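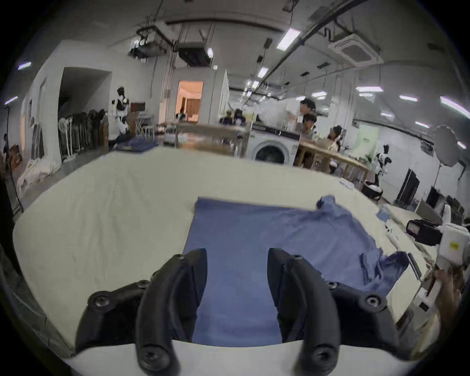 Trellorura Handheld Gripper Kit: An Assessment for Garment Handling

Posted by Siobhán Ní Bhriain

The Trellorura kit has been on my list since November, when the second version was announced. It is sold as a complete set for recording hand-guided manipulation: two grippers, the mounting hardware, a charging base and a license for the supplier's export software. I have now used it long enough to give an opinion, and readers who are preparing a purchase request may find the following of use.

I should state at the outset that the kit was bought at the normal price. The supplier, Vutside, has not seen this text and did not ask for it.

My interest is in cloth. Most published trials of handheld grippers use cups, blocks and bottles, and those objects forgive a great deal. A T-shirt does not. It changes shape each time it is touched, and two layers look very much like one until the operator tries to lift them. I therefore judged the kit almost entirely on shirts, with towels as a secondary test, and I have little to say about its performance with rigid objects.

Setup

The printed guide allows one hour for setup. Mine took closer to two, most of it spent on pairing. The two units must be switched on in the correct order, left before right, and the guide mentions this only in an appendix. Once paired, they stayed paired. Calibration is a separate step and must be repeated whenever the fingers are changed.

The software installs without difficulty on an ordinary laptop. Each recording is saved as a single folder with a plain text log, and I was pleased to find that the log can be read without the supplier's own viewer.

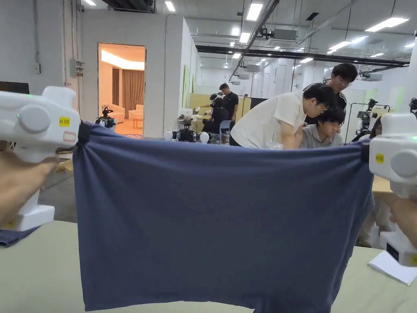

Handling a shirt by its two upper corners is the movement on which I spent the most time. It requires both hands to close at nearly the same moment and then to move apart at an even speed. The trigger has a long travel with a clear stop at the end, and after a short period of practice I no longer had to think about it. The force is passed to the fingers in a steady way. Thin jersey was held as securely as heavier knit.

Weight is the main concern. Each unit is comfortable for the first several folds, and tiring after that. I would advise sessions of 12 minutes with a proper rest between them - the guide suggests longer, and I found that my recordings became careless well before the suggested limit. A wrist strap is offered as an accessory. It ought to be in the box.

Results

I recorded 99 complete folds over the trial period. Of these, 69 were good enough to keep under the rules I had set beforehand: no dropped corner, no pause of more than four seconds, and a finished fold with its edges in line. Most of the rejected recordings were my own fault. A smaller number were lost when one unit stopped logging while the other continued, and the software gave no warning of this until the export stage. I consider that the most serious fault in the product, and I have reported it to the supplier.

Ribbed collars deserve a separate remark. The curved fingers will take hold of a rib well if they approach it at a low angle, but from directly above they tend to gather more cloth than was intended. 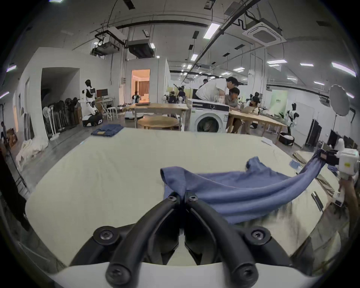 Leonie Tanner wrote to me after an earlier note on this subject to say that she had the same trouble with collars, and that the softer finger pads, sold separately, had cured most of it. She added that the pads wear quickly and that anyone ordering them should order two sets. I have not yet tried them and pass on her advice with thanks.

Support and price

Vutside answered my first question within a day and my second after more than a week. Both answers were correct. Spare fingers are held in stock, and the warranty covers the electronics but excludes the pads and the screws.

The price is high for a small group. A team that intends to record cloth handling every week will probably recover the cost in time saved. For occasional work I would recommend the supplier's rental plan, provided that the return shipping terms are read with care.
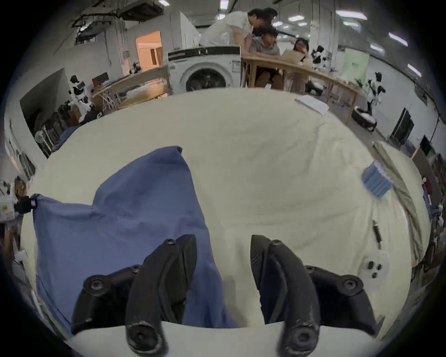

Left finger on a fold of blue cloth, right finger clear of it.

I will repeat the collar test with the softer pads and add the figures to this page. Questions about the export format may be left in the comments.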